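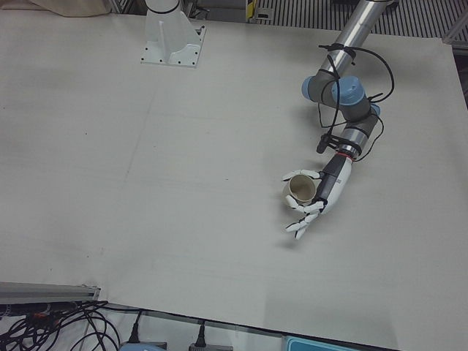 米白色的素面纸杯，杯口敞着，杯身上没有印任何字。

公司茶水间把纸杯撤了，换成每人一只带盖的随行杯，杯身上刻着工号。通知里说，这是为了环保，也为了培养“对器物的珍惜”。我把那封邮件看了两遍，越看越觉得可疑。珍惜器物当然是好事，可为什么偏偏要从最便宜的那样东西下手？

我不打算替纸杯唱赞歌。它内壁那层膜不好回收，这一点谁都知道；一次性用品造成的麻烦，我也没有能力在一篇短文里抹掉。我怀疑的是另一件事：这几年大家谈起纸杯，口气越来越像在谈一个人的品德。用纸杯的人懒，自带杯子的人自律。一只几分钱的东西，居然能量出人品来，这个结论下得未免太快。

先说随行杯。我手上有六只。一只是开会发的，两只是买咖啡送的，一只是Nunell的限量色，剩下两只我已经说不清来历。它们都很结实，都号称能用很多年，现在都站在橱柜最上面那一层，盖子和杯身早就配不上对。Nunell那只的密封圈发了霉，拆开洗过，装回去就漏。客服回信很客气，说密封圈不单卖，建议我购买新款。于是这只“可以陪伴你一生”的杯子，真正陪我的时间是十四个月。

我在Stendalmont的门店里见过整整一面墙的杯子，标价牌旁边写着“告别一次性”。可是同一款杯子每季换四种颜色，店员会告诉你哪一种快没货了。我看不出这和一次性有多大区别，无非是把“用一次就扔”换成了“喜欢一季就放着”。放着比扔掉体面，因为看不见垃圾桶。但一只闲置的不锈钢杯，做出来时花掉的材料和力气，总要靠一次一次地用才能摊薄。它在柜子里站着，账并没有消掉。

有人爱引用一个数字，说一只随行杯用到第七十六次就“回本”。我找过出处，找到的是一篇转载，转载自另一篇转载，最后断在一个打不开的网页上。也许真有人算过，也许算的是别的材料、别的洗法。用热水洗还是冷水洗，手洗还是机洗，差别恐怕不小。我不敢说它错，只是看见它被印在海报上，后面还加了一个感叹号，就不大愿意跟着点头。

再说纸杯本身。我觉得它被低估的地方，恰恰是它的没有性格。去别人家做客，或者去社区活动室开会，主人递来一只纸杯，你不必猜这是谁的杯子，不必担心杯沿有没有洗净，也不必夸它好看。它轻，套在一起占不了多少地方，停水的时候还能救急。家里来了一屋子亲戚，老人要吃药，小孩要喝水，这种时候谁要是站出来讲解循环利用，我是很佩服他的胆量的。

当然，纸杯也有它惹人烦的一面。最烦的是有人喝半杯就搁下，转身又抽一只。六月里我们楼道办过一次纳凉会，结束时窗台上、花坛边、电表箱顶上，到处是剩着半口茶的杯子。可是那天的问题，我认为不在杯子。桌上放一支记号笔，让大家写个名字，多半就能少用一半。没有人想到放笔，事后倒有人在群里发了一长段话，倡议下次“全面禁用”。

这就是我不喜欢的那种办法：跳过小事，直接宣布大原则。写名字太琐碎，不好看，也拍不出照片；禁用则干脆得很，一条消息就能发出去。至于禁用以后忘带杯子的人怎么办，通常是由楼下便利店来解决，卖给他一瓶水，塑料的。

还有一种折中的产品，我也很难相信。Pramanik出过一种“可降解纸杯”，包装上画着一片叶子，价钱比普通的贵不少。我把说明读到底，才看见一行小字，大意是需要在专门的堆肥设施里处理。我们小区只有四个颜色的桶，没有一个是那种设施。这样的杯子扔进干垃圾里，跟旁边那只普通纸杯走的是同一条路，多出来的那点钱，买的是一片叶子的图案。

公司那边后来又有下文。行政部统一订了两千只随行杯，包括给访客预备的。访客用完要还，还回来要洗，洗杯子的活儿落到保洁阿姨头上，工时没有加。前几天我去倒水，看见水池里泡着一摞杯子，杯盖浮在上面。阿姨说盖子里那道缝最难刷，要用牙签。邮件里写“对器物的珍惜”的时候，大概没有把牙签算进去。

我并不是说应该把纸杯请回来，恢复原样。要是让我定，我会在茶水间留一小摞，旁边放笔，给访客和忘带杯子的人用；员工自己有什么杯子就用什么杯子，搪瓷的、玻璃的、缺了口的都行，不必再发新的。家里已有六只杯子的人，第七只无论刻不刻工号，都算不上节约。

那只刻了工号的，我目前拿它插笔。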